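Ticket: newsletter sign-ups cannot open the treaty text on the public briefing page
Opened by: Thandeka Tshabalala
Product: Atetti (document library and mailing list)
Status: Resolved, left open for comments
Opened: Jun 5, 2026
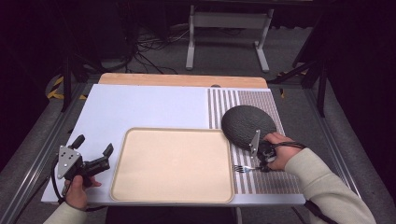

Hello all, and thank you in advance for your patience with me, as I am much more at home with defence policy than with websites. I look after the briefing pages for the Arar group. We publish background notes on alliance basing agreements, transit rights, exercises and so on, mostly for local councillors, students and a few reporters who are kind enough to read us.

The trouble is with our long note on the Batovska transit agreement. Readers who arrive from the newsletter click through to the full text of the agreement and get a page saying "This document is not available in your region". Readers who go to the same note from our front page get the document with no bother at all. It is the same document, as far as I can tell, and I have clicked both links so many times now that I could do it in my sleep.

What makes it awkward is the subject. The note is about whether foreign troops may be stationed at the Batovska railhead or only pass through it, and the whole argument hangs on the wording of article 19. We have told people to go and read the article for themselves. Then they click, and it looks to them as if somebody has blocked it. I have had three emails already asking whether the ministry leaned on us. It did not, and I have written back to say so, but you can see why I would like this mended before the parliamentary debate.

What I have tried so far:
Cleared the browser history and tried again. Same result.
Tried on my phone, with the wireless off. Same result.
Took the document down and put it back up under the same name. Same result, and I lost the Norwegian translation for a little while, which gave me a fright.
Asked my sister to try from her house. She got the region message from the newsletter and the proper document from the front page, same as me.

Warm regards,
Thandeka

Reply from Gerrit Ndlovu, Atetti support

Hello Thandeka, thanks for such a full account, it saves us both a good few messages. Sorry about the fright with the translation.

Could you send me the two links exactly as they are, one copied from the newsletter and one from the front page? Please copy them from the message as it reached a reader, as the sending system rewrites links on the way out. It would also help to know whether any other document in the library does the same thing, and whether the region setting on your account has been changed lately. You will find it under Library, then Sharing, then Where readers may open this.

Please don't take the document down again for now. Each upload makes a new copy and I would like to look at the one that is failing.

Reply from Thandeka Tshabalala

Hello Gerrit, both links are in the private note attached to this ticket. You are quite right, they do look different. The newsletter one has a long tail of letters on it and the other is short.

I went through the other documents over a pot of tea. The protocol on overflights is fine from both places. The 2019 exchange of letters is fine. The annex with the maps of the railhead and the fuel depot fails in just the same way as the agreement. So it is two documents out of the lot, and both of them belong to the Batovska note.

As for the region setting, I had never seen that page before in my life. It says "Inherit from folder" for both of them. I didn't like to touch it.

One more thing, which may be nothing. Nosipho Maluleke, who did this job before me, kept the Batovska papers in a folder of their own called "Ngcobo review". I believe it was for the hearings in November, when the Ngcobo inquiry asked us to share drafts with its own staff before they went public. I moved the agreement and the annex out of it when we published the note, or I thought I had.

Reply from Gerrit Ndlovu, Atetti support

That last part is very useful, thank you, and not nothing at all.

I have looked at the folder. It was set up so that only readers inside the inquiry's own list of places could open what was in it, a sensible thing to do with drafts. When you published, the library made a public copy of each document for the front page and left the originals where they were. The front page points to the public copies. The newsletter was written before that, and its links still point to the originals, so they go on following the folder's rule.

In other words, your readers are being turned away by the old sharing rule on the folder. I can't see any sign of outside interference in the access log, if that is any comfort when you write back to people.

There are two ways to put it right:

1. Remove the rule from the folder. It is quick, but everything else in there becomes public too, so please check what is in it first.
2. Ask us to redirect the old links to the public copies. The folder stays as it is.

If there is any chance of unfinished drafts in the folder I would go for the second.

Reply from Thandeka Tshabalala

Oh, the second, please, and quickly! I have just been in to look and there are witness notes in there from the hearings, with home addresses on some of them. I went quite cold. They must stay shut.

May I ask whether the redirect will work for people who have already had the newsletter? It went to 400 addresses, and I would rather not write to everyone again if I can help it. Elmarie Le Roux, our editor, feels that two messages on the same subject look like panic, and I think she has a point.

Reply from Zodwa Shabalala, Atetti support

Hello Thandeka, Gerrit has finished for the day so I am picking this up. The redirect is in place for both documents. It does work for newsletters already sent, as the link in the message stays the same and we change where it leads. It can take a little while to reach every reader, so please give it an hour or so before you test.

When you do test, use a private window, otherwise your browser may show you the old message out of memory.

I have also looked at the sending report for you. Of the 400 messages, 395 were delivered and the rest bounced, so you may like to tidy up those addresses when you have a moment. Over 80 readers clicked on the agreement and met the region message. I can't give you their names, but you can write to that group alone from the Lists page: choose Clicked a link, then pick the agreement. That might suit your editor better than writing to everyone.

Reply from Thandeka Tshabalala

Zodwa, thank you so much. I gave it the hour, made supper, and tried again in a private window. The agreement opens from the newsletter, and the annex too, maps and all. My sister says the same from her end.

Elmarie was very pleased with the idea of writing only to those who had clicked. We have sent them a short message, and I'll paste it in, in case it is of use to anyone else in the same muddle:

"Some of you followed our link to the Batovska transit agreement and were told it was not available in your region. The fault was ours. An old sharing rule had been left on the folder where the document was kept, and it has now been put right. The link in your newsletter will take you to the full text. Article 19, on the length of stay for troops in transit, is near the end, and we would be glad to hear how you read it."

Two replies so far. One gentleman is still sure it was the ministry – I don't think I shall move him – and the other wanted to argue about the word "temporary" in the second paragraph, and that is exactly the argument we were hoping for.

I have moved the witness notes into a locked folder under Elmarie's name. Could the library perhaps show a warning when somebody publishes from a folder with a rule on it? Even a small one would have stopped me.

Reply from Gerrit Ndlovu, Atetti support

Very glad it is working. I have passed the warning on as a request to the people who look after the library, and linked this ticket to it so that you will get a message if it is taken up. I can't promise a date.

I am marking this as resolved, but will leave it open to comments for a while in case the annex misbehaves again. The redirect has no end date, so there is nothing for you to renew.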